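Advent Hours at Farnum Chapel

Advent begins at the end of November this year, and the chapel will be open for silent prayer each morning from 6 until the first service. Come for ten minutes or stay the whole time. There is no sign-up. Please use the side door and leave the main lights off.

The readings booklet has 46 pages, with one short psalm for each day and a few hymns at the back. Copies are in the entry. Large-print copies are on the shelf below - ask if they run out.

An open desktop tower on an aluminum surface.

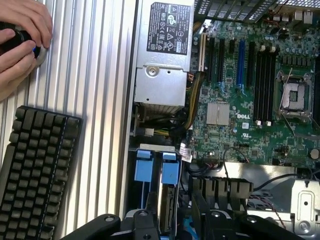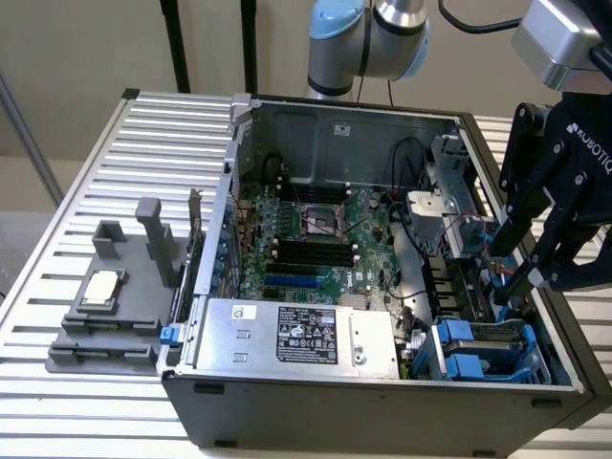
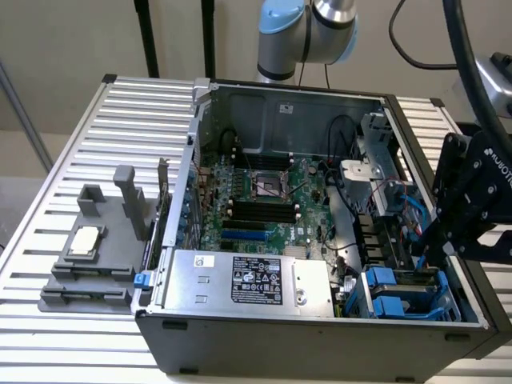 Evening prayer stays at 17 Hilora Street through December. We will light the wreath first, then sing, then keep silence. Children are welcome at all of it. Soup follows in the kitchen, and bowls should go back on the cart.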